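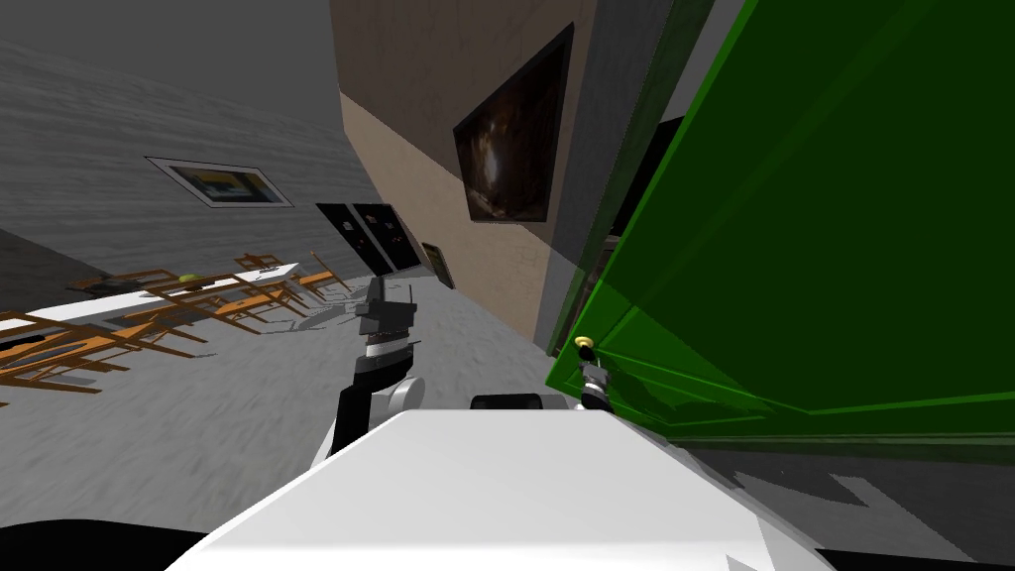 What rate should the whole-body controller run at when the policy only outputs gripper targets at five hertz? Run it at whatever your joint interface accepts, and put an interpolator between the two so the controller never sees a step in the target.

Home Archive Threads Subscribe Help
Search this list Go Advanced

Subject: Re: [jurari-users] Door task, right arm stalls near the knob
Date: May 15, 2022

Hi Faizal,

I put the question and answer at the top because it keeps coming up and I'd like it in the archive where the search will find it. The rest of this is about your door problem.

Faizal Mangundap wrote:
> I'm running the open-door task in the Hestard house with the stock
> Jurari planner. The approach is fine until the right gripper gets
> close to the knob, then the solver starts returning the previous
> solution and the arm just hangs there. Left arm is parked up and out
> of the way. I've tried loosening the position tolerance and it made
> no difference. The log says 52 collision pairs active, all inside
> their margins. Is that too many? Also, should I be planning in the
> door frame or the base frame? At the moment it's all base frame.

52 pairs is fine. I'd look at what's in the list before worrying about how long it is. By default the scene loader adds a pair for every gripper link against every body of the door, and the knob is treated as one of those bodies. The fingers have to get inside the margin around the knob to grasp it, so the solver refuses the last bit of the move and hands back the old solution. Loosening the position tolerance won't help because the tolerance isn't the constraint that's active.

Turn off finger-to-knob checking for the final approach only:

planner.approach.ignore_pairs = fingers:knob
planner.approach.margin_mm = 8

Keep the wrist and forearm checked against the door panel. With a raised moulding like the one on the green door, the panel isn't flat, and if you swap in a single box for the collision shape you'll need to make it deep enough to cover the moulding. I got this wrong in October and spent an afternoon blaming the inverse kinematics.

On frames: plan the approach in the base frame if you like, but express the grasp and everything after it in the door frame. Once the hand has the knob, its path is an arc about the hinge. In the door frame the grasp pose is a constant, and you only have the hinge angle to drive. In the base frame you're recomputing the whole target every tick while the base is also moving, and any lag in the base estimate shows up as the gripper being dragged sideways off the knob.

Two other things to check.

The parked left arm still costs you. If its posture weight is the same as the right arm's, the solver will hold the torso back to keep the left gripper where it was. Drop the left posture weight to a tenth of the right and see if the reach improves. I'd leave the self-collision pairs on for both arms.

The perception side may also be lying to you. If you're taking the knob pose from the Su detector and not from the simulator's ground truth, log both for a run and plot the difference against distance. In my runs the error grew to roughly 5 cm when the gripper covered part of the knob. I now freeze the estimate before the final approach and don't update it again until the hand has closed.

The Celladside branch has a stall flag that tells you which constraint is active when the solver gives up. It hasn't been merged yet but it applies cleanly to the current release. If you're still stuck after changing the pairs, run with that on and post the last few lines of the log before the stall, along with your hinge axis definition.

Cheers,
list maintainer, Jurari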